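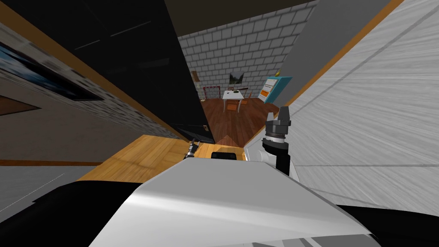
Óleo ou verniz para o chão da sala?

bramwell_8
Boa tarde a todos. Tenho soalho antigo de pinho e quero tratá-lo em fevereiro. Na loja recomendaram-me o óleo Rorkov, mas o meu vizinho defende o verniz Wornance. Peço desculpa pelos erros, o português não é a minha língua materna.
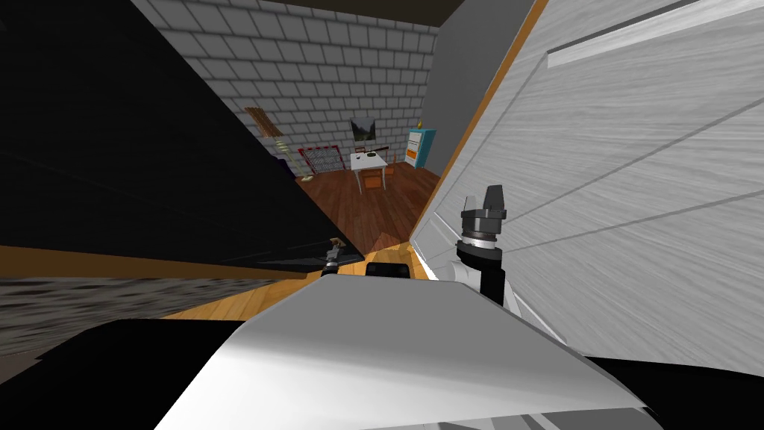 Já lixei com grão 4 vezes mais fino do que o vizinho usou, e ele diz que exagerei.

tabua321
Óleo, sem dúvida. Um risco repara-se só naquele sítio.
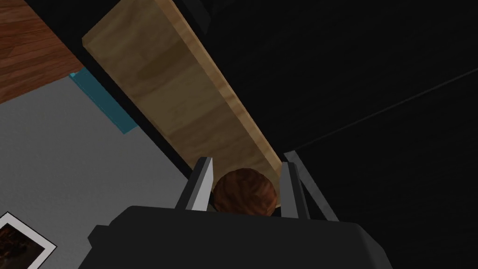
Com verniz tem de lixar a sala inteira.

brunel
Não concordo. Tenho verniz há oito anos e só passo a esfregona. O óleo pede manutenção todos os anos.

tabua321
Todos os anos é exagero, Brunel.
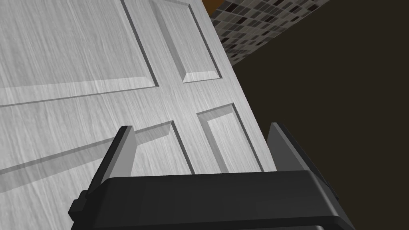

bramwell_8
Agradeço as duas opiniões. O orçamento do verniz ficou em 600 euros, o que me parece muito. Vou experimentar o óleo primeiro atrás do sofá.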